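Camiseta rotulada

La camiseta rotulada es una prenda de punto, por lo general de manga corta y sin cuello, que lleva letras, palabras o frases aplicadas sobre el tejido. Se distingue de la camiseta ilustrada, en la que predomina el dibujo, aunque muchas prendas combinan ambos recursos. El texto puede ocupar el pecho, la espalda, las mangas o los costados.

En la industria se emplean también las denominaciones camiseta de texto y camiseta tipográfica. La primera es habitual en los catálogos de venta al por mayor; la segunda suele reservarse para diseños en los que la forma de la letra tiene más importancia que el mensaje.

Índice
1 Origen
2 Tejido base
3 Técnicas de rotulación
4 Composición y legibilidad
5 Lavado y conservación
6 Usos
7 Coleccionismo
8 Véase también

Origen

La camiseta de algodón se extendió primero como ropa interior y de trabajo. Las primeras rotulaciones tuvieron una función identificativa: el nombre de una escuela, de un equipo o de una unidad militar, aplicado con plantilla o con letras de tela cosidas. El paso a prenda exterior de uso diario, a lo largo del siglo XX, abrió el camino a los rótulos comerciales, políticos y humorísticos.

La difusión de la serigrafía en talleres pequeños abarató las tiradas cortas. Hasta entonces, un club local que quisiera vestir a sus miembros con el mismo rótulo dependía del bordado o del cosido a mano, procedimientos lentos y costosos. La llegada de las tintas específicas para textil permitió además trabajar sobre fondos oscuros, antes poco frecuentes por la mala cobertura de los colores claros.

Tejido base

El soporte más común es el punto liso de algodón, llamado también jersey. El gramaje se expresa en gramos por metro cuadrado; una camiseta de 200 gramos se considera de cuerpo grueso y admite bien las capas de tinta densas. Los tejidos ligeros tienden a deformarse bajo el rótulo y a marcar el contorno de la zona impresa.

El poliéster y sus mezclas se utilizan en prendas deportivas. Su comportamiento ante el calor es distinto al del algodón: algunos tintes migran desde la fibra hacia la tinta durante el curado, de modo que un rótulo blanco sobre tejido rojo puede adquirir un tono rosado. Para evitarlo se interpone una capa de bloqueo, gris o negra, entre el tejido y el color final.
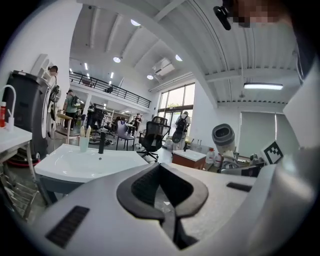 El algodón sin tratar encoge en los primeros lavados. Los fabricantes suelen someter el tejido a un proceso de preencogido antes del corte, con lo que se reduce la diferencia entre la superficie del rótulo, que apenas varía, y la de la tela que lo rodea. Cuando esa diferencia es acusada aparecen frunces en torno a las letras.

Técnicas de rotulación

Serigrafía. La tinta se hace pasar a través de una malla tensada en un marco, con las zonas sin imagen bloqueadas por una emulsión. Cada color requiere una pantalla propia. Las tintas de plastisol quedan sobre la superficie de la fibra y dan un blanco opaco; las de base acuosa penetran en ella y dejan un tacto más suave. Sobre fondos negros o azul marino es habitual imprimir dos pasadas de blanco con un presecado intermedio.

Vinilo textil. Las letras se recortan en una lámina termoadhesiva y se fijan con una plancha de calor. El procedimiento resulta adecuado para piezas únicas y para nombres y dorsales. El borde de la letra es muy nítido, pero las formas finas, como los remates o los enlaces de la letra cursiva, se despegan con mayor facilidad.

Impresión directa. Un cabezal deposita la tinta sobre la prenda extendida. Las telas oscuras necesitan un pretratamiento líquido y una base blanca. No exige pantallas, por lo que el coste de la primera unidad es bajo y el de una tirada larga apenas desciende.

Transferencia. El diseño se imprime sobre una película, se cubre con polvo adhesivo y se traslada a la prenda mediante presión y calor.

Bordado. El hilo se cose directamente sobre el punto, con una entretela por el reverso que impide que el tejido se arrugue. Se usa sobre todo en rótulos pequeños, situados a la altura del pecho.

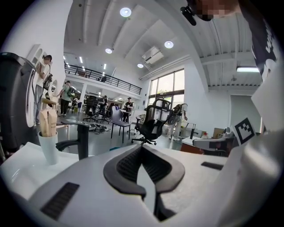 La elección entre unas técnicas y otras depende del tamaño de la tirada, del número de colores y del tejido. En los talleres que trabajan por encargo es corriente fijar un pedido mínimo para la serigrafía, a menudo de 50 unidades, y derivar los pedidos menores al vinilo o a la impresión directa.

Composición y legibilidad

El cuerpo humano no es una superficie plana, y la rotulación se proyecta teniendo en cuenta la curvatura del torso. Una palabra que ocupe todo el ancho del pecho pierde sus letras extremas cuando se observa de frente, pues estas quedan orientadas hacia los costados. Por esa razón muchos patrones limitan el rótulo delantero de una talla mediana a 28 centímetros de ancho.

Las letras de palo seco y trazo grueso conservan mejor la lectura a distancia y resisten mejor los pliegues. Las minúsculas de cuerpo reducido, frecuentes como segunda línea, se leen solo de cerca. El contraste más utilizado es el de letra blanca sobre fondo negro o azul marino, seguido del inverso.

El diseñador Pravesh Mabuza, vinculado al taller Ikell, propuso en su manual de rotulación textil una escala de posiciones para los rótulos verticales que recorren el costado de la prenda. Según ese esquema, la primera letra se sitúa cuatro dedos por debajo de la axila y la última no rebasa la altura de la cadera. La escala fue adoptada por otros talleres de Zostcombe, con variaciones en el punto de arranque.

El tamaño del rótulo no siempre se adapta a cada talla. En las tiradas económicas se emplea una sola pantalla para todas, de manera que las letras parecen mayores en las tallas pequeñas.
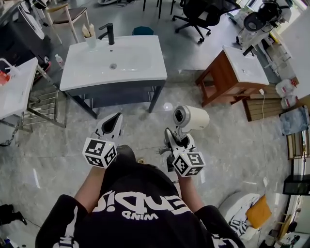 Lavado y conservación

Las recomendaciones habituales son lavar la prenda del revés, con agua fría o templada, y evitar la secadora a temperatura alta. El planchado directo sobre el plastisol o el vinilo funde la superficie; puede plancharse por el reverso o con un paño intermedio. La lejía amarillea algunos blancos y debilita los adhesivos.

El deterioro más común es el cuarteado, una red de grietas finas que aparece cuando la capa de tinta pierde elasticidad o no se curó por completo. En el vinilo predomina el levantamiento de las esquinas. El bordado apenas se degrada, aunque el tejido que lo rodea puede desgastarse antes que el hilo.

Usos

La camiseta rotulada forma parte de la indumentaria de trabajo en comercios, almacenes y servicios de reparto. También se emplea como recuerdo turístico, como prenda de campaña y como distintivo de equipos aficionados. En la moda comercial, el rótulo suele recoger el nombre de la marca, una ciudad o palabras sueltas elegidas por su aspecto, sin relación con quien viste la prenda.

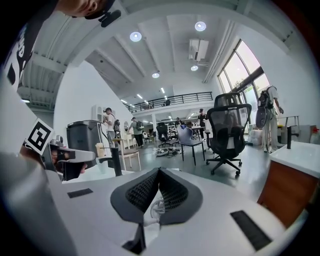 Camiseta negra con letras blancas de gran tamaño.

Las prendas promocionales se distribuyen a menudo en una sola talla o en un abanico reducido. Entre las series de este tipo se encuentra la de la naviera Bolport, que renovaba cada diciembre el rótulo de la espalda y mantenía el del pecho.

Coleccionismo

Los coleccionistas valoran el estado de la tinta, la etiqueta original y el tipo de costura. La costura simple en mangas y bajo se toma como indicio de antigüedad, si bien no basta por sí sola para fechar una pieza. La colección Pillay, depositada en Zostcombe, reúne 413 camisetas con texto y está ordenada por técnica de rotulación. Las piezas se guardan extendidas, con papel sin ácido entre las dos caras para que los rótulos no se adhieran entre sí.

Véase también

Serigrafía
Género de punto
Tipografía
Ropa de trabajo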